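Wiltcombe Sourdough Swap: Questions I Get a Lot

Last updated June 2, 2020

Hi, I'm Telma Zapata, and I run the swap more or less from my kitchen table. I've been answering the same emails over and over (happily! mostly!), so I finally typed the answers up. If yours isn't on the list, write to me anyway and I'll get to it after the evening feed.

What is the swap, exactly?

It's a list of people in and near Wiltcombe who bake with a sourdough starter and are willing to give a bit of it away. You tell me roughly where you live, I match you with someone close by, and you pick up a small jar from their porch. We had 28 people on the list in January and we're at 77 now, so there's a good chance somebody is within walking distance of you.

Does it cost anything?

No. Bring an empty jar with a lid to trade for the full one and we're even. Lizeth Bedoya is always short of jars, so if you have spares in the basement, she'd love you forever.

I've never baked bread in my life. Is that okay?

Of course it is! I burned my first loaf so badly that I had to cut it off the pot. Start with pancakes or crackers for a week while you get used to feeding the thing, and then try a loaf when you've got a free day at home.

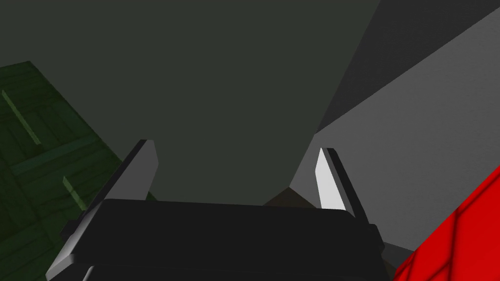 What flour should I feed it?

Plain unbleached all-purpose is fine. I mix in a spoonful of rye when I have it, because mine gets bubbly faster that way, but I went most of the spring without any rye and the starter didn't seem to mind. Please don't go driving to five stores looking for a special bag. If all you can find is whole wheat, use that and add a little more water.

How much do I feed it, and how often?

My own routine is equal weights of starter, flour, and water, once a day if it's sitting on the counter. In the fridge, once a week. Deok-su Yeom feeds his twice a day and gets gorgeous tall loaves, and he also gets up at an hour I'm not willing to discuss, so you pick.

If you don't own a scale, go by feel. You want it about like thick pancake batter. Too runny, more flour. Too stiff, a splash more water.

Which starters do you have?

Three right now, and yes, they have names.

Conda is the oldest one. She came to us from Walter Ospina, who got her from his aunt, and she's the sour one. If you like a loaf with some bite to it, ask for Conda.

Agudelo is mild and quick and forgiving, so that's what I hand to beginners unless they tell me otherwise.

Rellel is all rye, very thick, and smells like apples on a good day and like nail polish remover on a bad one. Gunhild Ragnarsson keeps that one going and she'll give you her dense dark bread recipe along with it. Slice it thin! I cut it like sandwich bread the first time and my jaw was sore at bedtime.

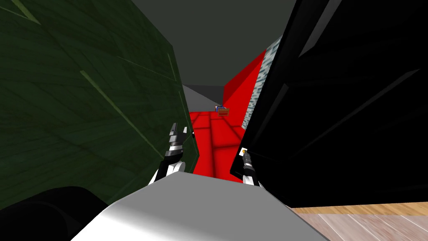

Mine smells terrible. Is it dead?

Probably just hungry. A sharp smell, like vinegar or paint thinner, usually means it has gone too long without food. Pour off any gray liquid on top (or stir it in if you like things tangy), throw out all but a spoonful, and feed it for a few days in a row.

Pink or orange streaks, or anything fuzzy, are another matter. Throw the whole thing out, wash the jar in the hottest water you've got, and email me for a new one. Please don't be embarrassed. I've replaced the same person's starter more than once and we're still friends.

How do I know it's ready to bake with?

Put a rubber band around the jar at the level of the starter right after you feed it. When it has doubled, and the top is domed and full of bubbles, go ahead and mix your dough. In my kitchen that takes five hours in warm weather and pretty much all day in winter. People will tell you to drop a spoonful in water and see if it floats. I do it sometimes for fun, but I've had sinkers make perfectly good bread.

Why is my loaf flat?

Oh, so many reasons. The one I see most is a dough that didn't get enough time, especially if your house is chilly. It should look puffy and jiggle when you nudge the bowl. If it's been going so long that it's turned soupy, you went past it, and you should pour it into an oiled pan with salt and rosemary and tell everyone you meant to make focaccia.

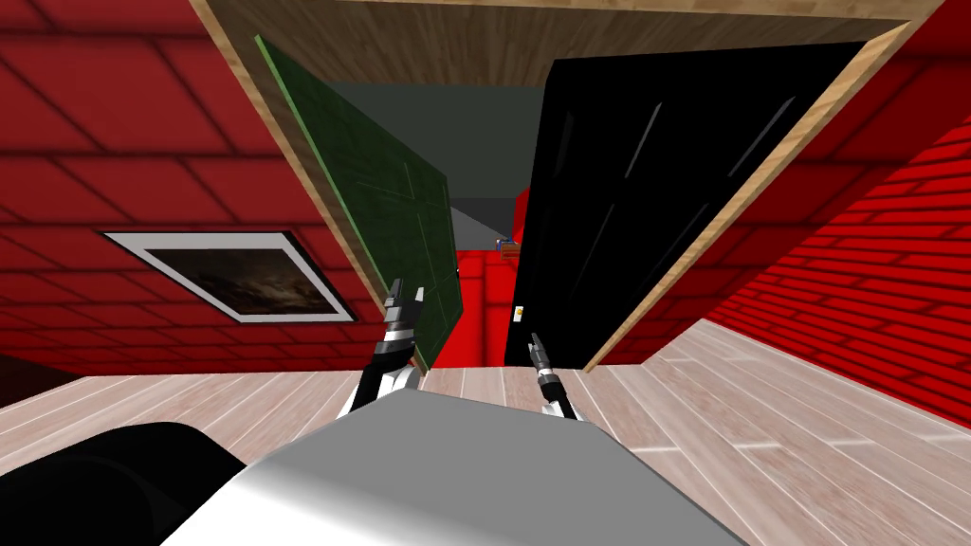

Do I need a Dutch oven?

It helps, but I baked on an upside-down cookie sheet with a roasting pan over the top for years. Any heavy pot with a lid will do as long as the knob can take the heat. Check that knob. Mine was plastic.

What do I do with all the discard?

Crackers! Spread it very thin on parchment, brush with oil, sprinkle on whatever seeds you have, and bake at a low temperature until it's crisp all the way through. It also goes nicely into waffles and banana bread. Lizeth has collected 17 discard recipes so far and will send you the whole bunch if you ask her, though be warned that several of them are for waffles.

Can I leave it when I go away?

In the fridge, well fed, it'll be fine for a couple of weeks. For longer than that, smear some on parchment, let it dry completely, and keep the flakes in an envelope. I've brought Agudelo back from flakes with a little warm water and a lot of patience. 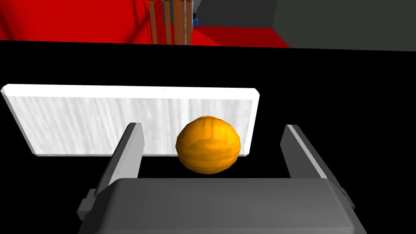 Orange ball between two gripper fingers, with a white panel behind.

How do pickups work?

Your match leaves the jar on the porch with your first name on a piece of tape. Text when you're on your way so it isn't sitting in the sun. Leave the lid loose on the ride home, please, and set the jar inside a bowl. I'm still finding Conda under the passenger seat of my car.

Can I join as a giver?

Yes please! Once your starter has been going strong for a month or so, send me your street and which one you have, and tell me how many jars you could manage in a week. One is plenty. We're low on Rellel at the moment, so rye people go straight to the top of my inbox.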